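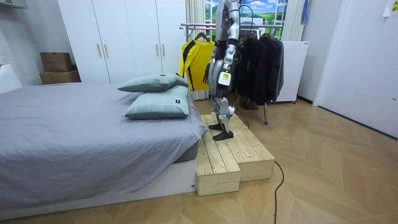 Humanoid on the two-tier step platform, bedroom setup. Attached to the digest copy of this message.

To: Pultville Robotics Club list
Subject: Re: Step demo for the Mastden round
Date: April 10, 2024

I read the proposal twice and I'm still a no, or at least a not yet. My comments are mixed in below, and then I have a longer gripe at the end that you can skip if you've heard it from me at a meeting.

> Hi all, quick update from the step team. We think the stair work is far
> enough along that we should enter it in the Mastden student round
> in place of the sorting arm. The platform is done, the robot gets up
> onto the top tier, and the bedroom makes a much better setting than
> the lab bench ever did.

"Gets up onto the top tier" is carrying a lot of weight there. Look at the photo. Both feet are on the upper tier, one back and one near the front edge, and that's all I can get out of it. I can't tell if it climbed there or if two of you lifted it. If there's a log of the climb, put it in the shared folder. I went looking last night and found the one from January, which was recorded on the old foam blocks and doesn't help us.

Also, that front foot is awfully close to the edge for my taste. If that's where the planner wants it, fine, but then I'd like to see the planned footholds printed next to the measured ones. If it's where the foot happened to end up, that's a different conversation.

> We've logged 600 step attempts on the Jurirham controller and the
> success rate is looking really good.

What is the rate? You give the number of tries and then an adjective. I'd also like to know how many of the 600 were in simulation. When I asked the same thing about the arm last year, the answer was "most of them," and it took us a whole month to get back what we lost by believing the plots.

And please write down what counts as a success. Both feet on the tier and standing for 2 seconds? For 4? Does it count if somebody has a hand out? The Mastden rules want the robot to hold still at the top until the judge calls it, and judges are slow.

> The platform is solid pine and it's not going anywhere, so we don't
> see any safety issue.

I like the platform. It's good plain carpentry and I'd be happy to stand on it myself. My worry is everything near it. It sits right on the wood floor with its left side almost against the bed frame, so on that side there is no room for a spotter. I know somebody will say the mattress is a nice soft landing. The frame under the sheet isn't. On the other side you've got the clothes rack behind the robot with all those coats on it, and a cable running from behind the legs in that direction. Then there's a second cable coming out from behind the platform and across the open floor, exactly where I'd want to be standing if I had to grab the thing.

So before anyone runs it again, please:

Pull the platform away from the bed far enough for a person to stand there.
Move the coats and the yellow jersey somewhere else and fold up the rack if it folds.
Tape down the floor cable or send it along the wall.
Screw or clamp the platform to something. Heavy is not the same as fixed, and a forward step pushes back on whatever is under it.

None of that takes more than an afternoon.

> Judges love a home setting. A robot on a bench looks like homework.
> A robot in a bedroom looks like the future. We think this alone gets
> us into the top group.

This is the part that bugs me. The score sheet is worth 1,000 points and I can't find a single one for scenery. There are points for repeatability, for the written report, and for answering questions without the laptop open. The sorting arm team has a report. It's dull, and the plots are ugly, but I can follow it from start to finish and get the same numbers they got. The step team has a nice room.

I also don't see what the bedroom is testing. If the claim is that the robot can deal with a home, then it should have to find the steps, walk up to them from the door, and not care that there's a bed in the way. If it starts in front of the platform every time, the bed is decoration. Say so in the report and I'll stop complaining. Claim otherwise and some judge will ask, and whoever is at the table is going to have a bad few minutes.

> Last thing, we'd need the Pinheiro battery pack for the whole week
> before the event.

The arm team already has it signed out for two of those days. Please work it out with them on this list, where the rest of us can see it.

Here's what would change my vote. Ten runs in a row, same starting spot, same room, no hands, with every run kept including the ugly ones. Post the video and the logs. I'll come hold the stop button if you're short a person. If eight of them are clean I'll vote to switch and I'll help with the report too.

Until then I think the arm goes to Mastden and the steps go next year. Replies to the list, please, and trim the quotes, the archive is getting hard to read.

Safety and testing lead
Pultville Robotics Club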